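Snack Sorting, Seen by a Doubter

I have never believed in bins. A cabinet full of snacks is a cabinet full of snacks, and putting the same stuff in colored tubs mostly means you now own tubs. But the pantry people keep writing to this page, so I gave it a try.

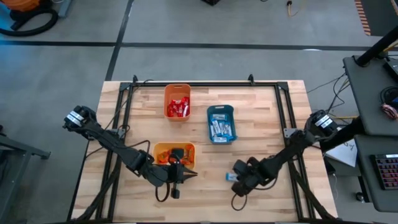

My starting position was that three bins is the most any household will put up with. The storage guides like bigger numbers. One that I read wanted 17 separate categories for a single shelf, including one for "afternoon." I would like to meet the person who knows at noon which bar is an afternoon bar and puts it back in the right place at ten at night.

So: one kind of packet to a bin, and no labels. I keep hearing that labels are what makes a system work. What I've seen is a label that says CRACKERS on a box of batteries, in more than one kitchen, including mine.

On color. The bins here are salmon orange, dark teal and a yellowish orange, and I'll admit the teal one does its job. Light blue and white bars in a dark bin are easy to find from across a room. I'm less sold on the other two. Red packets in a salmon bin, orange-red packets in a yellow-orange bin, and you are asking a hungry person to care about the difference between two oranges. If I were buying again I'd get one of them in gray.

On handles. The salmon and teal bins both have a slot at the far end to pull by. Sellers make a lot of this. A slot at one end is fine on a low shelf. On a high one you tip the whole thing toward your face, and a pile of slippery wrappers goes where it wants to. I tried it twice and that was plenty.

On filling. The red packets only take up the near half of their bin, and I've been told this is wasted space. I don't agree. A bin packed to the rim gets dug through from the top, and the bottom layer sits there until August. Half a bin, you can see what you've got. You also notice sooner that you're out, if that matters in your house.

On neatness. The bars in the teal bin lie crosswise and tilted and every which way. Plenty of catalog pages would have them standing in a row like books. I stood mine up in a row once. It lasted until somebody took one from the middle.

On the table. Light butcher block in narrow staves, cream and tan with a pinkish brown here and there. It's a good surface for sorting, and I'd take it over a countertop with a busy speckle, where a small wrapper can hide for a week. The Penrose catalog says you need a dedicated "decanting station" for this sort of job. You need a table.

What did I get out of it? Less rustling, possibly. I can't say the snacks last longer, and I don't trust anyone who says theirs do. A reader in Jeltdale claims her bins paid for themselves in a month and I have asked to see the arithmetic. It hasn't come.

I'm leaving the bins out for now, mostly since I'd have to find somewhere to store them otherwise. If you have a better setup, send it in, and please say how long it has been going. Anything under a season I'm going to read with one eyebrow up.

Recent on this site
Dridora stacking tubs: do they stack?
The 4000-piece button jar, unsorted and staying that way
Wondik drawer dividers after a year of being ignored
Clear canisters and the people who love them
Is a lazy Susan just a shelf that moves?

Questions, complaints, bin photos: use the contact form | © 2023 | Back to top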